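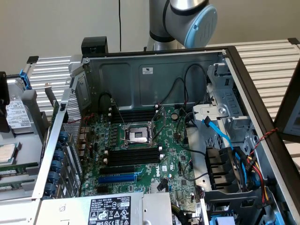
April, notebook of Szabolcs Gál, Taltesa workshop

Third try at the walnut ink, and this one is lovely! Started with the husks from the Szénási orchard, the ones that had gone properly black in the bucket over winter. Put 753 g in the big enamel pot, covered them with rainwater and kept it just under a simmer from 9 until mid-afternoon. Topped up twice. The smell is like wet leaves and old tea, and I've grown fond of it.

Strained through muslin, then again through a coffee filter (slow, slow, slow – start this before lunch next time). Reduced to about 50 ml per jar. Added gum arabic to jar A only, and 2 cloves to each against mold.

Swatches on the Sokska cotton paper:
Jar A – warm brown, slight shine, beautiful edge where the wash pools. Stays put under the nib.
Jar B – flatter, feathers a bit, but what a color when it's layered! Five coats and it goes almost to black with a reddish glow in it.

Csenge tried both with the wide pen and likes B better for drawing. She wants to see it with a rusty nail left in overnight. I say yes, but in a separate jar, please, as the last iron batch ate through a good sheet.

Still to do: hang one strip of each in the south window and keep a twin in the drawer. Ask Clirkton if they'll sell us the small dropper bottles by the half box. Write the gum ratio on the lid this time, Szabolcs!

Pot is soaking. The wooden spoon is now brown forever and I'm keeping it.

Comments (3)

Csenge Veres: Nail is in. Jar C, back shelf, don't shake it.

inkpot_m: Do you use the green husks at all? Mine came out yellowish and I nearly gave up.

Szabolcs Gál: Let them rot first! Lid on loosely, somewhere outdoors, and wait for black.

We use cookies to remember your settings. Accept | Manage preferences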